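Pusport Lane: The Complete Series (DVD box set)

I have waited a good long while for somebody to put this show in a box

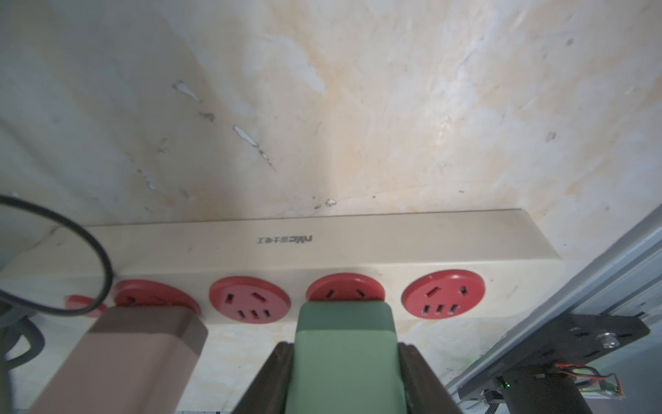

Why I bought it

If you grew up in a house with one television and a father who controlled the dial, you may remember Pusport Lane the way I do, as the thing that came on right after supper and meant the dishes could wait. It was a boarding house mystery show set in a little harbor town called Cluscombe, and every week somebody new took the upstairs room and turned out to be hiding something (a stolen necklace, a wife in another state, once a trained seal). I loved it to pieces. I hadn't seen a full episode since I was in junior high, so when Kontogiannis Home Video announced the whole run on disc back in May, I ordered it before I'd finished reading the page.

What you get

There are eight discs in a fold-out case that fits on a regular shelf, and I can't tell you how happy that made me after the last set I bought, which came in a tin shaped like a lighthouse and now lives under the bed. The episodes run in the order they first aired, with the pilot at the front where it belongs. There's a booklet too, and it's a good one, with a page or so on each season and some lovely old publicity stills. The type is small. I read it with my glasses on and the lamp pulled over, and I still had to guess at a footnote or two.

How it looks and sounds

Better than I expected, with a few bumps. The first season is a bit soft, and the night scenes down at the docks are so murky that you mostly follow them by ear. From the second season on the colors come up beautifully, and I noticed for the first time that the landlady's parlor is green. All these years I'd had it in my head as brown! The sound is plain mono and perfectly clear, although the theme music is louder than everything that follows it, so keep the remote handy if you have people sleeping in the next room.

Does the show hold up?

Mostly, yes. The plots are thinner than I remembered, and there's a stretch in the third season where three episodes running are solved by a dropped glove. But the talk around the breakfast table is every bit as good as it was, and the old sea captain still gets the best lines. The two-part story about the Berklow diamonds had me up until past midnight, and I knew perfectly well who did it.

The extras

This is where I'd have liked more. You get a short piece on how the harbor set was built, a reel of commercial bumpers, and a commentary on the pilot that goes quiet for long stretches, as if everybody in the room had gotten caught up in watching (I sympathize). No interviews, and no sign of the Christmas special, which I know existed because I cried at it.

Should you buy it?

If you loved the show, go ahead, you'll be glad you did. If you've never seen it, I'd borrow a set first and start with season two, then go back. The menus are slow and the second disc was a bear to get off its little hub, but I've already gone through the whole thing once and started over with my sister on the phone, both of us pressing play at the same time.

Four stars out of five. I'd give it the fifth for the Christmas special.

Posted 30th June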